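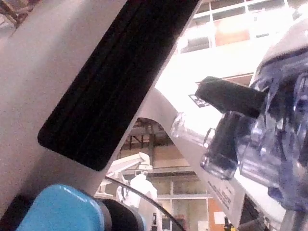 Wrist cam view, hand in clear cover. White machine behind, second white one across the bay.

Pre-run inspection checklist w/ comments
Lolesmont suturing study, Indville site
Rev. August 2025, replaces the February sheet

Fill in before every block of trials. Comments go right under the item, keep them short.

1. E-stop, both pendants: OK
Left one is stiff. Pressed twice, latched twice.

2. Arm clearance, full sweep at low speed: OK
Cable droops more than I like near the arm. Retaped after the sweep, sweep repeated.

3. Hand cover, tears and pinch points: OK with note
Folds bunch up at the base of the fingers. Smooth out before homing or the force baseline drifts. Cost us a whole block in February.

4. Fingertips seated: OK

5. Force baseline, hand unloaded, 40 seconds: OK
Second try. First one somebody leaned on the table.

6. Time sync, all cameras against controller clock: FAIL, then OK
Wrist cam was behind. Restarted the Bustunora logger, fine after. Do this BEFORE item 5 next time, restart wipes the baseline.

7. Floor and walkways: OK
Tape line by the windows is peeling. Not urgent.

8. Instrument check, jaws, wrist, pulleys: OK
Open and close at both ends of travel. Look at the pulley grooves under the light, not just on the screen. Any fray = swap, no discussion.

9. Suture handling check on tissue: OK
See comment.
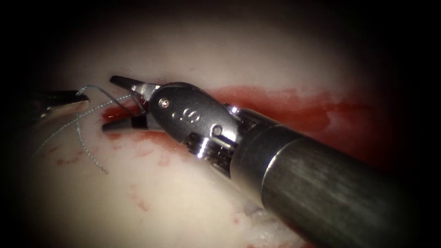 Item 9. Jaws part open, strand looped across to the second tip. Blood under the wrist.

Comment on 9: tracker has to hold the strand where it crosses itself and where it passes over red. Those are the two spots the old method lost it. If the overlay jumps to the tail, stop and mark the trial, dont nudge it by hand. Nudged trials can't be used.

10. Lighting: OK
Edges go dark on the scope view, leave it. The Fourie correction is fitted to that falloff and turning the light up breaks it.

11. Disk space and trial numbering: OK
Starts at 545. Last one in the folder is 544, checked.

12. Sharps and waste: OK
Red bin was at the line. Swapped.

Result so far, for whoever reads this before the writeup
Trials up to 544 are scored. New tracker keeps the strand through most crossings, old one mostly didnt. Still weak when both tips are close together. No claim on knot quality, we are only scoring tracking and that needs to stay clear in the paper.

Open items
- Sync check moves above baseline, sheet to be reordered
- Order covers, one size up, see item 3
- Left pendant button, get it looked at
- Stop at trial 721 and re-run the full list, even if everyting looks fine
- Baseline file must read 100 percent complete before anyone touches the arm

Cleared to run: yes, with notes on 3 and 6.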